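Shredded paper for compost and hen bedding, how much is too much?

Posted by Hammad Jatoi, March 3, 2019

I have been given a lot of shredded office paper by the place where my wife works and I would like to use it rather than send it to the tip. We have a 300 litre plastic compost bin at the bottom of the garden and an allotment plot at Skoninwood with two open heaps made of pallets. We also keep six hens.

The bin at home gets kitchen peelings, tea leaves and grass in summer. It is too wet and smells by the end of September every year. I have read that paper counts as a "brown" and dries it out. When I tried it last year I tipped in a full sack and found it months later as a grey slab that had not rotted at all.

My questions are how much to put in at a time, whether the ink matters, and whether it is any good for the hens. The shredder is an Olteck, the sort that cuts strips and not the little squares. Some of the paper is envelopes, and I haven't gone through it to take the windows out.

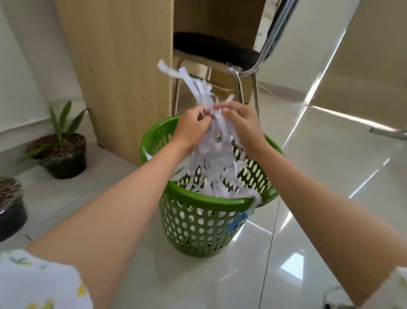

Ink first. Ordinary black printing on plain office paper is fine in a compost heap and I have never lost any sleep over it. I would leave out anything glossy, till receipts and the envelope windows, which are usually plastic and will still be there in five years. Your slab is what you get when paper goes in as one lump. Long thin strips like those knot together, so pull them apart over a green wastebasket or whatever you have and drop them in a handful at a time. Look out for bits of tape while you are at it.

For quantity I go by volume. Two parts wet stuff to one part loose paper, fork it through, then leave it a week and look. If it still smells, add more. If you can see dry white paper on top, stop and water it. Grass is the worst for going slimy so always put paper in with grass on the same day. Cardboard torn up by hand is better than paper if you can get it, as it holds its shape and leaves some air in.

On the open heaps you can use more, but cover it with something heavy straight away or it will be all over your neighbour's plot. Ask me how I know.

Flallilus

I wouldn't use strips for the hens. Ours got it wound round their legs and one had to be cut free. It also goes flat and soggy under the perch in no time, and then you are peeling it off the floor with a scraper. We went back to wood shavings and have stuck with them. A bale lasts us ages with 6 birds and the dirty stuff goes on the compost anyway.

If you really want to use paper, keep it for the nest boxes only, a thin layer, changed often, and no staples.

Jafri

Just put it in the council recycling, much less bother. Some won't take shredded though so check first.

plot 300

Plot 300, ours won't take it, I asked last year. Thanks to the other two. I will keep it away from the hens and try the two to one mix in the bin when the grass starts. Does anyone know if it can go in the bottom of a runner bean trench?

Hammad Jatoi

Yes, soak it first and put some soil on top.

Flallilus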